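Filed under: Short Fiction, Home & Away

The Black One

My landlady, Ingeborg Rothe, has a rule about suitcases, and the rule is that you pack them twice. Once to see what you want to take, and then again after you've slept, to see what you're taking. She told me this while standing in my doorway with a cup of coffee she had made for herself and not for me, at seven in the morning, in her slippers.

"You're only on the first one," she said.

I was on the fourth one, if you count the times I'd given up and dumped it all back out, but I didn't want to get into it.

I was going to Drusovow for 90 days. I'd like to say it was for something exciting, but it was for Kuhlmann, who make hinges. They make a lot of hinges, and they'd bought a smaller hinge place out there and needed a person to go and sit in the office and work out what everything was called. I'm good at that. I once renamed an entire stockroom over a long weekend and came out of it happy. So they asked me, and I said yes before I'd looked at a map, and then I looked at a map.

Drusovow is a long way up. You take the train to Tarora, and there's a bus that goes when it's full, and then you're there, and in April there's still snow in the ditches. I knew that because Liam had been. Liam Ó Dubhghaill had done three months at the same office the year before, counting the inventory, and he'd come back a bit thinner and with strong opinions about soup.

I called him that morning, after Ingeborg had gone back down.

"What do I bring?" I said.

"Socks," he said. "And the black thing."

"What black thing?"

"The black thing of mine you've had since the barbecue."

I'd sort of hoped he'd forgotten about that. It had gotten cold at the barbecue, and he'd gone and pulled something out of the back seat of his car and thrown it at my head, and I'd worn it home and then to work and then pretty much every weekend for a year and a half. I'd washed it plenty. I'd just never washed it in the direction of giving it back.

"You want me to bring it to you before I go?" I said.

"No, I want you to bring it to Drusovow. It's the only thing that works up there. It isn't too hot on the bus and you can sleep in it." I could hear him eating toast. "And then when you're home you give it back, and we're square."

"Did you have it with you when you were there?"

"No," he said, with a lot of feeling. "You had it."

So that was on my conscience for the rest of the morning, Liam shivering over his soup.

I should explain about the suitcase, which was the real trouble. It was a Drateck, the small one, and I'd bought it for weekends. My sister kept telling me to borrow her big one, but her big one has a wheel that screams. I mean it screams! We took it to the coast once and a dog followed us for three blocks. I was not going to arrive at a new office with that thing announcing me, so it was the Drateck, and the Drateck held five days of clothes if you were the kind of person who rolled everything, and I'm a folder. I fold things and then I lie on them.

Around lunchtime I had it down to four piles. There was a yes pile and a no pile, and there was a pile of things I'd be embarrassed to own in front of new people, and then a fourth one that I couldn't have explained to you. It had a swimsuit in it. It had the blue scarf my mother knitted when she was learning, which is wide at one end and narrow at the other, like a road in a drawing. I put the scarf in the yes pile and took it out again. Then I put it back in and ate a sandwich over the sink.

Ingeborg came up again at two. She didn't knock because her hands were full of plastic bags.

"For the shoes," she said. "And the shampoo. Everything opens on a train, you know. I once had mustard open on me."

"Why were you traveling with mustard?"

"It was a gift," she said, and she put the bags down and had a good long look at my piles. I've lived over Ingeborg for three years and I've never once seen her look at something of mine without wanting to move it. She moved the swimsuit. She moved it to the no pile, gently, the way you'd lift a cat off a table.

"There may be a pool," I said.

"In Drusovow?"

"You don't know."

"I was born in Drusovow," said Ingeborg.

Well! Three years. Three years of passing each other on the stairs and talking about the recycling, and I'd told her weeks ago where I was going, and she'd nodded and asked if I'd be paying the rent in advance. I sat down on the floor. She stayed standing, and she got a little pink, and she said it hadn't come up.

"I told you I was going there!"

"Yes," she said. "And I was glad for you. It's a nice town. It has a bakery."

She wouldn't say much more than that, not right then. She said that her brother used to drive the bus from Tarora, before he moved south, and that if I sat on the left side I'd see the lake. She said the mustard had been for him. Then she went downstairs to turn something off on the stove, and I heard her moving around down there for a long time, opening drawers.

What I was left with was the question of the black one, and whether I had any business taking it. I'd cleared the bed by then and pulled the pink duvet straight, and I laid it out there to fold it properly, for once, before it went in. It took up more room than I'd remembered. I had Ingeborg's clear plastic bags in a heap across the room, and the little light blue bottle standing near the edge of the bed, waiting to be sealed up in case it opened on the train, and the sensible thing would have been to deal with those first. I looked at all that dark cloth on all that pink instead and thought about Liam going up there without it. Then Ingeborg called up the stairs to ask if I had room for an envelope, a thin one, for the woman at the bakery, and I called back that I'd make room, and I took the scarf out for the last time and started on the sleeves. 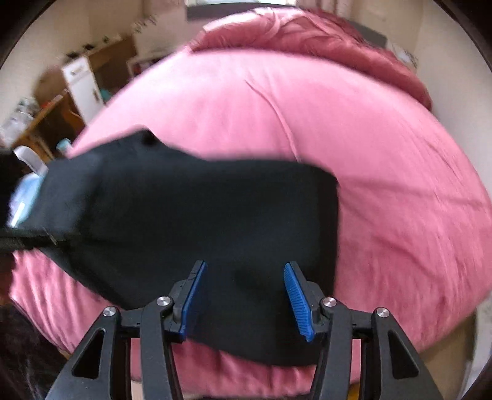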